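Fork oil weights and the Huvside hill climb

July 2, 2023

I changed the fork oil again before Huvside, and I want the settings written down somewhere I can find them next season.

The bike is the same single-cylinder Dizon I ran last year, on stock fork tubes with the heavier springs. At Mornden in the spring the front end dived hard under braking into the lower hairpin and then came back up too quickly, so the tire was light at the point where I needed to turn. I had blamed the springs for that. After checking sag with full gear on, I no longer think the springs are the problem. The numbers were inside the range given in the shop manual, and the zip tie on the fork leg showed travel left over.

That leaves damping. The Ritudon oil I had been using is sold under one weight number, but weight numbers on fork oil are not consistent from one maker to the next. The figure to compare is viscosity at 40 degrees C, which is on the data sheet if the seller bothers to post it. I went up one step in the same product line so that only one thing changed.

Procedure, for my own reference: front wheel off, caliper hung on a wire, pinch bolts loosened, fork caps cracked before the legs come out of the clamps. Drain each leg upside down and pump it until it stops spitting. Fill, pump slowly to clear the air, let it stand, then set the oil height with the leg fully collapsed and the spring out. I set both legs 2 mm higher than the book value. A smaller air space makes the last part of the travel stiffer, so I did not want to go further than that until I had ridden it.

Huvside was dry for both practice runs. Rebound is better. The front stays down long enough to turn, and I could release the brake later without the bike standing up. Compression is a little harsh on the broken section above the trees, though I would take that trade on any hill with a real hairpin in it.

I was number 721 and finished 27th in class, slower than I wanted and faster than last year. Most of the missing time is in the top section, where I shift too early. That is gearing and habit, and no oil will fix it.

Next is one more tooth on the rear sprocket, then back to Mornden in July if the entry is accepted — the forks stay as they are until then. 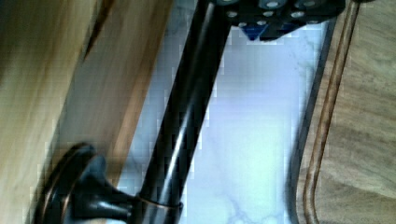
2 min read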